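Oltero Brick Tidy – Set-up and Use
Section 2: Sorting bricks by colour

Before you start

Clear a flat table and wipe it down. A smooth top is best, as small bricks slide easily and don't get lost in a cloth. Stand the bin at the far side, with its low front walls facing you.

2.1 Decide which colour goes in which compartment and keep to it. In this section the oranges and yellows go on the left and the lime green on the right.

2.2 Tip out a small amount at a time. Up to 30 bricks is a comfortable load for one person.

2.3 Pick up the largest pieces first. Slopes and other tall parts go at the back of the compartment, leaning if they need to.

2.4 Add the smaller bricks in front. They may lie on their sides – there is no need to stack them or turn the studs upwards.
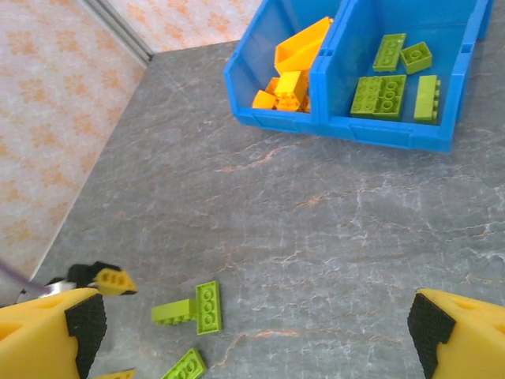
Can I put two shades in the same compartment?
Close shades such as yellow and orange can share. If you have a lot of both, use a second bin and link the two as shown in Section 13.

2.5 Pull apart any bricks that are still joined, unless you want to keep them as a set. Use the Briem brick lever for tight pairs.

Caution: do not use a knife or your teeth. Knives slip, and both will mark the brick.

2.6 Check inside trays, boxes and other hollow parts before you put them away. A small block wedged in a tray is easily missed.

Note: if the block and the tray belong in the same compartment, you can leave them together and separate them later.

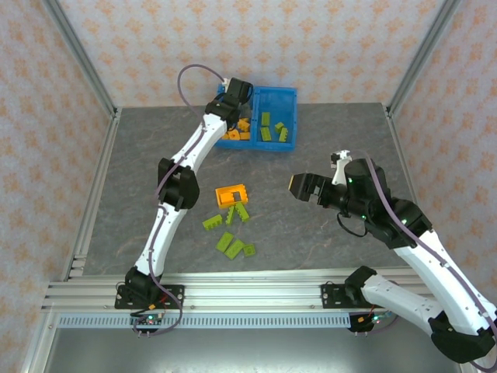

2.7 Go over the table once more and sort whatever is left. Work through one colour before moving on to the next – it is quicker than switching back and forth.

2.8 Leave some space at the top of each compartment. Bricks heaped above the divider will drop into the other side when the bin is lifted.

2.9 Lift the bin with both hands, one under each end, and keep it level.

Caution: small parts. Keep the bin and loose bricks away from children under three.

Spare dividers are listed under part number 56. To order, write to Han-gyeol Choo at Zornier, Clunden.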